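# ひずんだギターの音のしくみ

ヘビーメタルやハードロックの曲では、ギターが「ジャー」「ズンズン」という、ざらざらした太い音で鳴ります。この音を「ひずみ」、または英語で「ディストーション」といいます。この文章では、ひずみがどのようにして生まれるかを順番に説明します。

## 1. 音は空気のふるえである

ギターの弦をはじくと、弦がふるえます。弦のふるえが空気に伝わり、空気のふるえが耳にとどくと、人はそれを音として感じます。

1秒間にふるえる回数を「周波数(しゅうはすう)」といい、単位はヘルツ(Hz)です。123ヘルツの音なら、空気は1秒間に123回ふるえています。周波数が大きいほど音は高く、小さいほど音は低くなります。

ふるえの幅は「振幅(しんぷく)」といいます。振幅が大きいと音は大きく、小さいと音は小さくなります。高さと大きさは別のものなので、低くて大きい音も、高くて小さい音も作れます。

## 2. エレキギターは電気の信号を出す

アコースティックギターは、木の胴で弦の音をひびかせます。エレキギターの多くは胴の中が空になっていないため、そのままでは小さな音しか出ません。

かわりに、弦の下に「ピックアップ」という部品がついています。ピックアップは、磁石と、細い銅線をたくさん巻いたコイルでできています。弦は鉄をふくむ金属なので、磁石のそばでふるえると、まわりの磁力が変化します。磁力が変化すると、コイルに電気が生まれます。

この電気は、弦のふるえに合わせて強くなったり弱くなったりします。弦が1秒間に123回ふるえれば、電気も1秒間に123回ゆれます。これが「信号」です。信号はケーブルを通ってアンプに送られます。

## 3. アンプは信号を大きくする

ピックアップの信号はとても弱く、スピーカーを動かす力がありません。アンプはこの信号を大きくする機械です。大きくすることを「増幅(ぞうふく)」といいます。

増幅のどあいを「ゲイン」といいます。アンプのつまみに GAIN と書いてあったら、それは入ってきた信号をどれだけ大きくするかを決めるつまみです。VOLUME や MASTER と書かれたつまみは、多くのアンプで、最後に出る音の大きさを決めます。
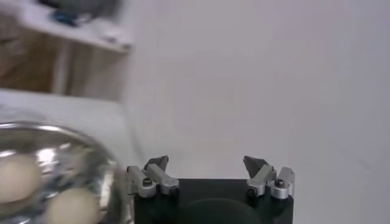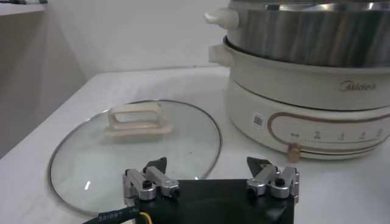 白い机の上の電気なべと、ガラスのふた
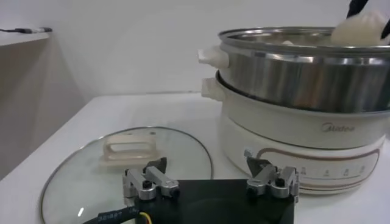
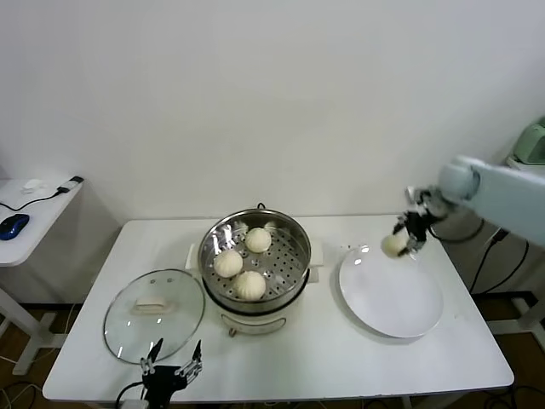

アンプの中の回路には、出せる電圧の上限があります。ゲインを上げていくと、信号の山の部分がこの上限にぶつかります。上限より高い部分は出力できないため、山の頂上が平らになります。谷の部分も同じように平らになります。

これを「クリッピング」といいます。クリップは「切り取る」という意味の英語です。ひずんだ音の正体は、山と谷が切り取られた信号です。

## 4. 形が変わると音色が変わる

ノートに、なめらかな波の線を1本かいてみてください。次に、定規で波の上のほうと下のほうに横線を引き、線からはみ出した部分を消します。消したところは横線でつなぎます。できあがった形は、角のある台のようになります。

波の形が変わっても、1秒間にくり返す回数は変わりません。そのため、音の高さは同じに聞こえます。変わるのは「音色(ねいろ)」です。

音色のちがいは「倍音(ばいおん)」で説明できます。ギターの音には、もとになる音のほかに、その2倍、3倍、4倍といった周波数の音がまざっています。もとの音が123ヘルツの場合は、次のようになります。

| 種類 | 計算 | 周波数 |
|---|---|---|
| もとの音 | 123×1 | 123 Hz |
| 2倍音 | 123×2 | 246 Hz |
| 3倍音 | 123×3 | 369 Hz |
| 4倍音 | 123×4 | 492 Hz |

波の山と谷を切り取ると、高い倍音がふえます。高い倍音が多い音は、するどく、ざらざらして聞こえます。切り取り方がゆるやかなら倍音のふえ方も少なく、急に切り取ると多くなります。

## 5. 音が長くのびる理由

はじいた弦の信号は、はじめが大きく、だんだん小さくなります。ひずませた場合、はじめの大きな部分は上限で切り取られます。小さくなってきた部分も、ゲインが高ければまだ上限にとどきます。その結果、信号の大きさはしばらくの間ほとんど変わりません。

これが、ひずんだギターの音が長くのびて聞こえる理由です。音がのびることを「サステイン」といいます。メタルのギターソロで1つの音が長く続くとき、このしくみが使われています。

注意する点もあります。ゲインが高いと、弦に指がふれた音や、電気の雑音も同じように大きくなります。メタルの演奏者は、使わない弦に手を軽くあてて止めます。これを「ミュート」といいます。

## 6. パワーコード

二つ以上の高さの音を同時に鳴らしてひずませると、もとの信号にはなかった周波数の音も生まれます。音の組み合わせによっては、にごって聞こえます。

にごりにくい組み合わせに「パワーコード」があります。ドとソのように、五度はなれた二つの音を鳴らす弾き方です。ドとソの周波数の比は、ほぼ2対3です。比が簡単なので、新しく生まれる音ももとの音とよく合います。メタルの曲の低い「ズンズン」という部分には、パワーコードがよく使われます。

## 7. 曲の中での使われ方

メタルバンド Tidanus の曲「Preris」は、18本のトラックを重ねて作られています。トラックとは、楽器や声を別々に録音したものです。そのうち3本がひずんだギターで、1本は左、1本は右、残りの1本は中央から聞こえます。左と右は同じフレーズを2回弾いて録音したものです。2回の演奏には小さなずれがあり、そのずれによって音が左右に広がります。

この曲の速さは、1分間に123拍です。ここでの123は拍の数で、前に出てきた123ヘルツとは意味がちがいます。1分間の拍の数は BPM という記号で表します。

会場で演奏するときは、アンプの前にマイクを置き、会場のスピーカーからも音を出します。Tidanus が演奏した Mohammadi ホールは1,639席で、舞台のアンプだけでは後ろの席まで音を十分にとどけられません。ただし、音を大きくすることと、ひずませることは別です。会場の係は、ギターの音色が変わらないように、上限にぶつからない範囲で信号を増幅します。

## ことばのまとめ

- **周波数** 1秒間にふるえる回数。単位はヘルツ。
- **振幅** ふるえの幅。
- **ピックアップ** 弦のふるえを電気の信号に変える部品。
- **ゲイン** 信号を大きくするどあい。
- **クリッピング** 信号の山と谷が上限で切り取られること。
- **倍音** もとの音の2倍、3倍などの周波数をもつ音。
- **サステイン** 音がのびること。
- **BPM** 1分間の拍の数。

文:Anari 音楽教室 教材係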